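Home | Articles | Categories | Recent changes | Random page
Print this page | E-mail this page
Shares: 11 | Comments: 2

Bolbridge Household Manipulation Course

The Bolbridge Household Manipulation Course is a student project course in robotics taught at the Bolbridge technical college. Students work in small teams to program two-armed robots for domestic tasks, chiefly the handling of cloth. The course runs from September through the end of the spring term and is open to students in their third year or later. It is known locally as "the laundry course," a name that also appears in some of the college's own printed timetables.

History

The course grew out of an evening club started by Joar Ekström, then a lecturer in control engineering. The club had no fixed subject. Early members built line-following carts and a sorting machine for screws, and the first two-armed platform was put together from used parts bought from Trallico, a packaging firm that was closing one of its lines.

Cloth handling entered the program when Nuria Asfaw joined the department and proposed it as a replacement for block stacking, which by then most teams could complete in the first weeks of term. Asfaw wrote the first task sheet, which asked for a single hand towel to be picked up from a table and laid flat. No team completed it in the first year. The sheet was kept unchanged for the second year, and three teams met the standard.

The club became a credit-bearing course soon afterward. Ekström taught it until his retirement, and Hedvig Brekke has been the course leader since then. The evening club continues under the old name, Tiston, and shares its tools and storage with the course.

Course structure

Teaching is divided into two parts. The autumn part covers arm kinematics, camera calibration, gripper control, and the recording of demonstrations. Each student must pass a short practical test on emergency stops and safe working distances before being allowed to operate the arms.

The spring part is given over to the team project. Teams choose one task from a list published by the course leader and submit a written plan of no more than four pages. Plans are returned with comments, and most are revised at least once. Lab time is booked in two-hour blocks, and a team may hold only one advance booking.

Assessment is by written report, a scored trial, and an oral examination. The report carries the largest share of the grade. A team whose robot fails the trial can still pass the course if the report accounts for the failure in enough detail, and several well-regarded reports have come from teams with low trial scores.

Tasks

The list of tasks has changed over time, but the following have been offered in most years:

Flattening. A cloth is dropped on a surface and must be spread until its corners are exposed.

Folding. A cloth that has already been flattened is folded in half, then in half again.

Transfer. A cloth is moved between two marked areas without touching the surface in between.

Sorting. Mixed pieces are separated by size.

Flattening is regarded as the hardest of the four. A rigid object has a position and an orientation that can be stated in six numbers, while a cloth can take on a very large number of shapes, and much of its surface may be hidden under its own folds. Corners are the usual grasp points, and finding one is often most of the work. A corner twisted underneath the rest of the cloth may not be seen at all by the overhead camera.

Surfaces also matter. Task sheets originally called for a bare table, but Brekke added soft surfaces to the list after a team showed that a method tuned on a hard tabletop did poorly on a mattress. A soft surface gives under the fingers, and a gripper that presses too far may pick up the sheet together with the cloth. Background color is a further variable. Teams are advised to begin with a cloth that contrasts clearly with whatever lies under it and to move to closer colors later.

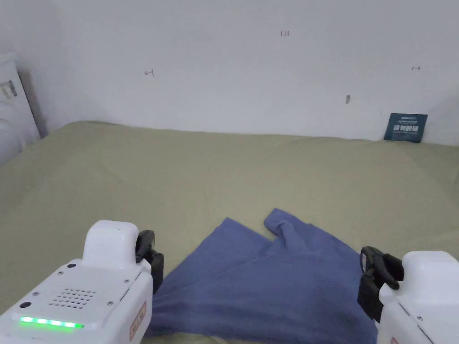

Most teams use a two-stage method for flattening. In the first stage one gripper takes hold of any raised point and lifts, so that the cloth hangs and some of its folds fall out. In the second stage the other gripper takes a point near the lower edge, and the two arms draw apart. The cloth is then laid down and inspected again. Noemí Beltrán, who took the course as a student and later returned as an assistant, described a variation in which the cloth is never lifted fully and is worked outward from its center by short pulls. This method is slower but drops the cloth less often, and it has been adopted by teams working on soft surfaces.

Data and software

Teams record demonstrations by guiding the arms through the task and saving joint positions together with camera images. The minimum for a project is 200 demonstrations. The shared archive held 1015 at its last published count, though part of this material was made with an older gripper and is not used for training. Recordings are labeled by task, surface, and outcome. Failed attempts are kept, and Brekke's notes for students ask that they be labeled with the same care as successful ones.

The control software is maintained by the department and is based on a student thesis by Frøydis Skjelbred. It has been rewritten twice. The present version allows each arm to be stopped separately – a change requested by students after several cloths were torn when one arm halted and the other did not.

Scored trial

The trial is held in the last teaching week. Each team is given five attempts, with a time limit for each. Points are awarded for exposed corners, for the area of cloth lying flat, and for finishing without help from an operator. Touching the cloth by hand ends the attempt. The Valtonen shield, named after the workshop where the first arms were assembled, goes to the team with the highest total. It has been shared once.

See also

Cloth simulation
Learning from demonstration
Two-arm manipulation
Tiston (club)

Print this page | E-mail this page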